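Chapter 7
Sorting by Kind: Does It Hold Up?

Most books on household order begin with the same rule: put like with like. Balls go with balls, blocks with blocks, and anything that comes in small wrappers goes in a bag of its own. The rule is easy to teach. Whether it is any use on an ordinary Wednesday is another question, and this chapter spends most of its pages on it.

The evidence is thinner than you might expect. The Gedcombe survey is the one usually quoted. It followed 52 households and reported that sorted homes "lost" fewer things. Read the method section, though, and you find that people were asked to remember what they had lost. People who have just spent a weekend sorting do not like to admit that the scissors are still missing.

Powell took a stricter line and timed 250 searches in shared playrooms. Her sorted rooms did better for large items and no better at all for small ones - a result that rarely makes it into the advice columns. The Veltenska handbook, now 486 pages long, gives it a footnote.

Part of the trouble is that "kind" is a slippery word. Is a ball a toy, a piece of sports gear, or simply something round that will not stay on a shelf? A set of blocks fills a bowl nicely. A ball mostly fills the bowl with itself, and then the blocks need somewhere else to go. Keep this in mind as you look at Figure 7.1, and decide where you would put each thing before you read Section 7.2.
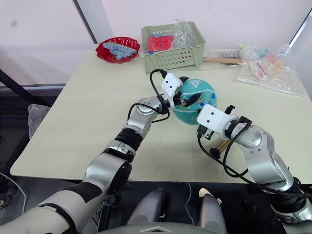 Figure 7.1. A teal ball, a red bowl of building blocks, a pale green basket, and a clear bag of small packaged items on one tabletop.

Compare your answer with a classmate's. The Patum method would have you label the containers first and argue later, but labels only record a choice that somebody has already made. Section 7.1 sets out the 2 main systems of sorting, by kind and by use, and asks what each one costs in time.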